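Home | Papers | Tapes | Boards | How to Order | Contact

Print this page | E-mail to a friend

Trinora Brown Table Paper, by the roll

I started selling this paper because I was tired of buying it for myself in silly little craft store rolls. I do bookbinding and a lot of gluing, and I go through table covering like other people go through coffee. So when Friederike Gerlach over at Kisska told me she had a mill that would cut it to the width I wanted, I ordered way more than I could ever use (my garage can confirm) and put the rest up here.

It's a plain brown sheet, 34 inches wide, on a roll 100 feet long. It's a bit heavier than the stuff that comes stuffed in shipping boxes, and you'll feel that the first time you tear it. It takes pencil, marker and poster paint really nicely. Watercolor, not so much. If you want to paint on it for keeps, give it a coat of gesso first and let that dry overnight.

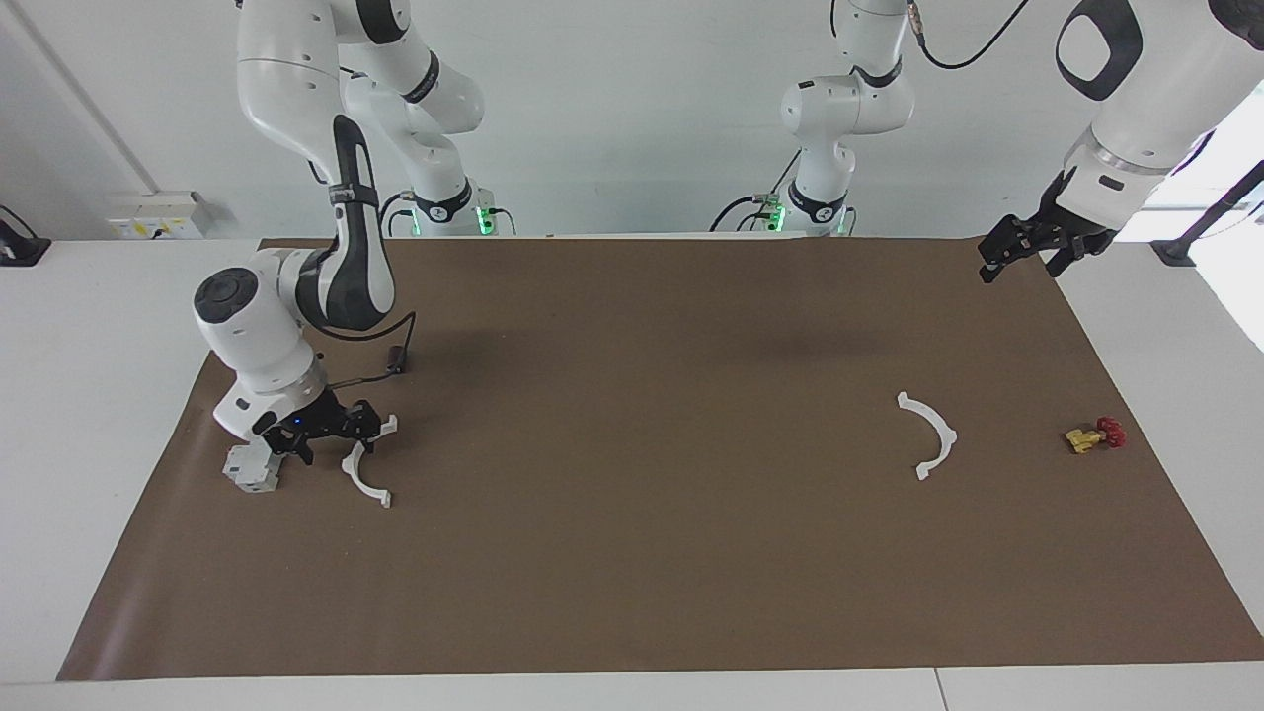 Brown paper on a white tabletop.

People ask me all the time which side goes up. One side is a little smoother, and that's the one I like for drawing and for cutting out patterns. The rougher side grabs glue better, so I flip it when I'm making book covers. For just protecting a table, use whichever side you like!

Now, the curl. Any paper that has lived on a roll wants to go back to being a roll. My trick is to cut the piece you need, roll it loosely the other way, hold it for a slow count of ten and let go. Then tape the corners. The Nastel low-tack tape on my tapes page comes off painted wood without a mark, at least on every table I own, but please test a hidden spot on yours. Skip the packing tape. I took the finish off my mother-in-law's sideboard with packing tape and I'm still hearing about it.

Leave a couple of inches of table uncovered along the side where you sit, too. When the paper hangs over, your sleeves catch it and the whole thing creeps toward you all afternoon. 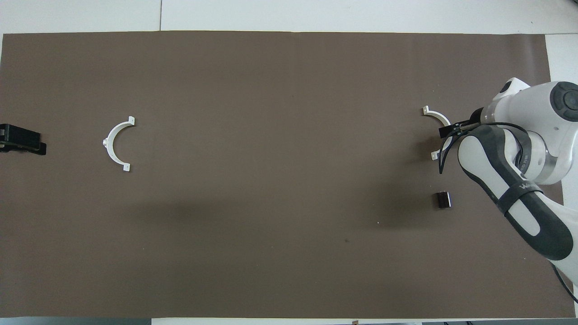 If you're covering something bigger than one width, overlap the two pieces by 2 inches and run tape down the whole seam, otherwise crumbs and glitter get under there and you'll be finding them in October. Sheena Lamont does kids' parties and she puts down a double layer, so when the top one gets disgusting she peels it off and there's a clean one ready to go. I stole that idea immediately.

It isn't waterproof. A small spill is fine if you get to it fast, but a whole cup of juice will go right through, so put an old shower curtain underneath if you've got little ones. I also wouldn't put a hot pan on it, or a glue gun lying on its side.

Shipping: rolls go out in a tube, up to 2 per tube. I pack everything myself, so give me a few days. If the end of your roll arrives crushed, send me a photo and I'll make it right.

Cutter bars for this width are out of stock as of February 2020. E-mail me and I'll put you on the list. Wojciech Dudek is making the next batch and he says they're nearly done (he said that last time, too).

Print this page | E-mail to a friend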